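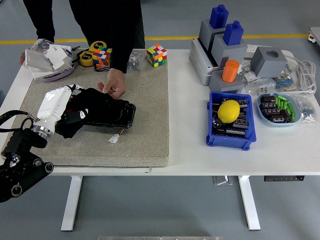

Open day at Movano

Posted Sun 27 May

I have been trying to get inside the Movano workshop in Carkham ever since I moved to this side of the river, and yesterday I finally did it. They open the doors twice a year (the last one was in April and I missed it, still annoyed) and this time I was in line 15 minutes early with a bad coffee and a very big grin.

You go through in small groups. The first stop is a talk, which was fine, but everybody was craning their necks at the tables behind the speaker, me included. Then they let you loose and wow. I had expected big arms behind fences. Instead there are ordinary white tables with robot arms working on them, and the people running them stand right there on the other side with a hand on the same mat.

My favorite was a black arm with a white hand, fingers and all, working at a felt mat with a soft black pouch on it. A pouch! With a zipper, and a little wire with a plug coming out of one corner. I sew bags as a hobby, so I know how fabric slumps and folds and never lies the same way twice, and I could have watched that table all afternoon. The rest of the tabletop was a treat too - tape measures, a couple of Rubik's cubes, a bag of screws, a blue bin of capacitors with a lemon sitting on top. It looked a lot like my own bench, only with better lighting and a better chair policy (no chairs).

I asked far too many questions. Mostly I wanted to know about grip, how hard is too hard when the thing you're holding is squishy, and I got a long and patient answer that I followed for the first half. I wrote down the words I didn't know and have been reading up on them all morning.

The other big draw was the Symonenko room upstairs, with a line down the stairs, so I only got 5 minutes in there. Next time I'm going up first.

If you want to go, the 359 bus from Toltton stops across the road. Parking is hopeless. Wear comfortable shoes, bring a notebook, and go on the later tour if you can - the group ahead of mine was packed and ours had room to get right up close to the tables.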